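Segmenting Long Tidying Tasks for a Two-Armed Robot: Final Project Report

Submitted by Sille Snorradóttir
Mar 28, 2025

1. Background

The Pitholm project studies how a robot with two arms can be taught to tidy a living space from recorded examples. Earlier student work on the project dealt with single actions, such as lifting one object from a table. The present report concerns a longer task, in which the robot must collect litter from the floor and place it in a bin that it can reach from where it stands.

Longer tasks raise a labelling problem. A recording of a full tidying task contains many separate actions, and the learning program performs poorly when all of them share one instruction. The recordings must therefore be divided into segments, each with its own short written instruction. The Rusten method, used by the project until this year, divides a recording at fixed intervals of time. This report compares it with a second method, named Petorine, which divides a recording at changes in the state of the grippers.

2. Research question

Does dividing recordings at gripper changes produce segments that human reviewers judge to be complete actions more often than dividing them at fixed intervals?

3. Materials

The data set consists of 74 recordings of floor litter collection. All were made from a head-mounted view, with both arms under the control of an operator. The floor was not cleared of furniture, cables or other belongings before recording, as the project wishes its results to apply to rooms in ordinary use. People were free to remain in the room.

Each recording was passed through both methods. The Rusten method produced 3966 segments. Petorine produced 2000. The difference was expected, because a fixed interval often falls in the middle of a reach.

4. Labelling procedure

Reviewers worked through the segments in a viewing tool called Morris, which displays the head view with the gripper signal beneath it. For each segment, a reviewer recorded whether it held one complete action, part of an action, or more than one action. The reviewer then wrote an instruction of no more than twelve words.

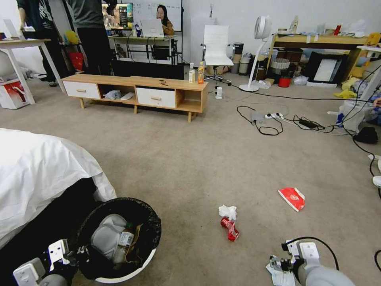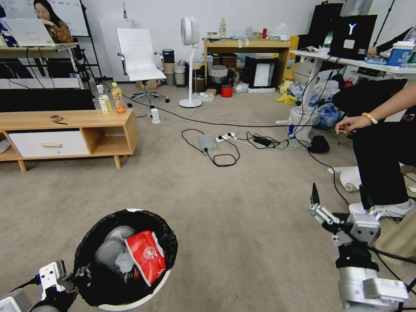
The written instruction was the part of the procedure that required the most revision. In the first version of the guide, reviewers were asked to name only the object and its destination. This proved too loose where several pieces of litter lay close together. With a white tissue directly above a crushed red can on the carpet, and a flattened red paper cup a little to the right, an instruction such as "pick up the red item" could refer to either of two things. The revised guide requires a colour, an object name and, where two objects could be confused, a position relative to a neighbouring object. It also asks reviewers to name an item already in the bin only when the segment shows it being released there.

A second revision concerned people. A person may point to the floor ahead of the robot, and reviewers disagreed on whether such a gesture should form part of the instruction. It was decided that gestures would be entered in a separate field. The written instruction describes the robot's action alone, so that the two sources of information can be studied separately at a later stage.

5. Results

Reviewers judged a larger share of the Petorine segments to hold one complete action. The advantage was clearest for items that were grasped on the first attempt. In those cases the closing and opening of the gripper marked the start and end of the action well.

The method was weaker in two situations. Where an operator closed the gripper and missed the item, Petorine made a new segment for each attempt. A total of 718 segments were set aside for this reason and were joined by hand. Where both arms moved together, the method sometimes placed a division at a change in one gripper while the other was still carrying an item. The Rusten method divided such passages no better, but its errors were spread evenly and were easier for reviewers to predict.

6. Limitations

All recordings came from one type of robot and one type of task. Soft items such as tissues and wrappers can stay partly in the fingers after the gripper opens, and the gripper signal does not report this. Reviewers were also able to guess which method had produced a segment from its length, which may have influenced their judgements.

7. Recommendations

It is recommended that the project adopt Petorine for floor litter tasks, with a minimum segment length to reduce the number of divisions caused by missed grasps. The signals of the two grippers should be treated together when both arms are moving. The revised labelling guide is attached as Appendix A, and the list of joined segments as Appendix B.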